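Visit report: Pidthorpe water treatment works

The works at Pidthorpe opens to visitors twice a year, once in spring and once in July. I attended the spring date, 30 Mar 2019, with Eulalia Lucero and Nahuel Quezada. Access is from the Nivstead road, through the lower gate. Parking is on the grass beside the old filter house and the ground was soft. Stout shoes are required, and the site will lend hard hats to anyone arriving without one.

The tour was led by Hipólito Saavedra, the process engineer. He began at the intake, where raw water arrives from the Nivstead reservoir through a cast iron main laid when the works was built. The main is 300 mm in diameter and runs under the railway. Coarse screens at the inlet remove leaves and twigs. They are raked by hand in dry months and more often in autumn, when the beeches above the reservoir shed.

From the screens the water passes to the flash mixer, where aluminium sulphate is added. The dose is set from jar tests carried out each morning in the laboratory. Saavedra described the raw water as soft, slightly acid and coloured by peat. Colour is the controlling factor here. Turbidity is low for most of the year and rises only after heavy rain on the moor, usually with a delay of a day or more.

The flocculation tanks are the original ones, with timber baffles replaced in recycled plastic. Flow is slow enough that the floc can be watched growing from one bay to the next. By the last bay it resembled wet oatmeal. Quezada asked about short-circuiting along the tank walls. The works had traced this with a salt solution and found one baffle fitted too low. It has been raised.

Clarification is by upward flow through a sludge blanket. The blanket level is checked with a weighted hose and a siphon, a method older than anyone on the staff. An ultrasonic level meter from Trendo was installed beside it and the two readings are entered in adjacent columns of the log. They disagree most in cold weather. The hose is still the one used for decisions.

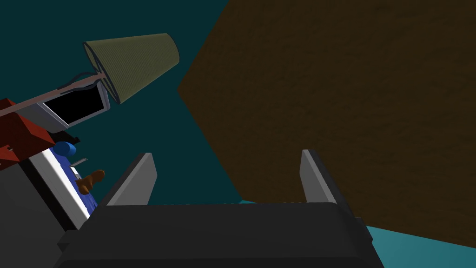
Why is the water filtered after it has already been clarified?

Clarification removes most of the floc but always leaves a little of the finest material in suspension. The sand filters take out this remainder, along with any organisms attached to it, so that the disinfectant can act properly in the contact tank.

There are 4 rapid gravity filters, arranged in pairs either side of a central gallery. Each holds graded sand over gravel. A filter is washed when its head loss reaches the set limit or when it has run for its maximum time, whichever comes first. We saw one wash from the gallery. Air is blown through the bed first, then clean water is pumped upwards, and the dirty water spills over a weir into a channel. The channel ran dark brown at the start and was nearly clear by the end. After the wash the first water through the bed is sent to waste.

The gallery itself deserves a note. The valves are operated by brass handwheels on tiled pedestals, made by the Zúñiga foundry, and all still turn. Replacement spindles have to be machined to order. The tiles are cream with a green border and in good condition except near the east door, where frost has lifted a few of them.

The contact tank is covered and can be viewed only through a glazed hatch. Sodium hypochlorite is dosed at the inlet and the residual is measured at the outlet. Lime is added after disinfection to bring up the pH and protect the pipes in the town. Lime dosing was described as the most troublesome part of the process. The slurry lines block at every bend, and the crew have replaced the rigid pipe with flexible hose that can be squeezed clear.

In the laboratory Amancay Cisternas demonstrated the jar test with six beakers and a paddle stirrer. She also showed the sample register. There are 107 sampling points across the supply area, most of them customers' taps. Samples for bacteria are taken in sterile bottles and kept cool on the way back.

Sludge is thickened, pressed and taken off site by lorry. The press was not running and the press house was closed to visitors.

The tour took longer than advertised, mainly at the filters. Numbers are limited to 100 for the day, in small groups, and places must be booked through Yolotzin Aguirre at the works office. The gallery stairs are steep and there is no lift. Tea is served in the old pump room, where a sectioned length of the original main is on show with its scale left in place.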